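Print this page | E-mail this page

Viklund Two-Arm Bench Station

The Viklund bench station is a two-arm workstation for institutions that handle light household and kitchen goods at table height. It is supplied by Fudotov as a complete unit, with both arms, both grippers, the base bar and the control cabinet included in one order. Departments may request a quotation at any point in the budget year. Quotations remain valid through the end of January.

What the order includes

The standard order covers two arms with parallel grippers, the shared base, one control cabinet, power and signal cables, and printed installation notes. The tabletop is not included. Most buyers use a bench they already own, and the base may be fitted to any level surface with a clear working depth of 600 mm. The full station needs a floor area 1798 mm wide, measured from the outer edge of one arm housing to the outer edge of the cabinet. Please confirm this measurement before the order is signed – a cabinet cannot be moved to the other side after delivery without a second site visit.

Replacement gripper pads are sold separately in boxes of 8. Pads should be inspected after every 1000 hours of use and entered as a yearly line in the operating budget.

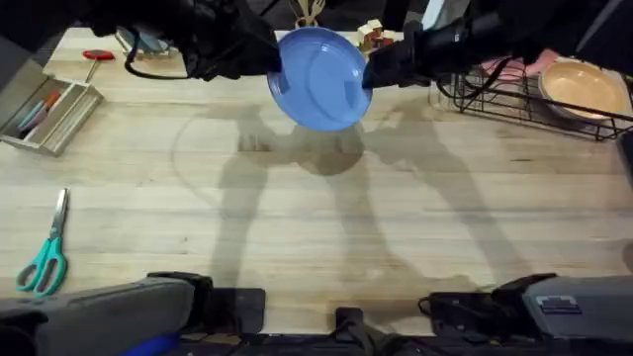 Buyers planning for two arms should budget for the table as a shared work area. Reach, cable routing and storage all draw on the same space, and a layout that suits one arm will often crowd a second. With both grippers closed on opposite sides of a plate's rim, as with the blue plate shown, the open wood between the tray at the left and the wire rack at the right is the area left for the task itself. Racks, trays and hand tools should therefore be listed on the site plan along with the station. Cable slack should be allowed for at the same stage, and the plan should show where each loop will hang when the arms are brought forward.

Planning and site review

Every order begins with a site review. Noemi Russo, Equipment Planning, will send the review form and arrange a call with the department that will operate the station. The form asks for bench height, the nearest power outlet, lighting, and a short list of the items to be handled. Departments with more than one bench should submit a separate form for each.

Service and training

The Rurkelberg service office handles installation and repairs. One day of operator training is included in the purchase price. Further training days are charged at the rate given in the quotation, and may be held on site or at the Urnurden demonstration room. Questions about service agreements should be sent to Chidubem Bassey, Service Contracts, before the purchase order is issued.

Contact Fudotov | Copyright Fudotov. All rights reserved. | Back to top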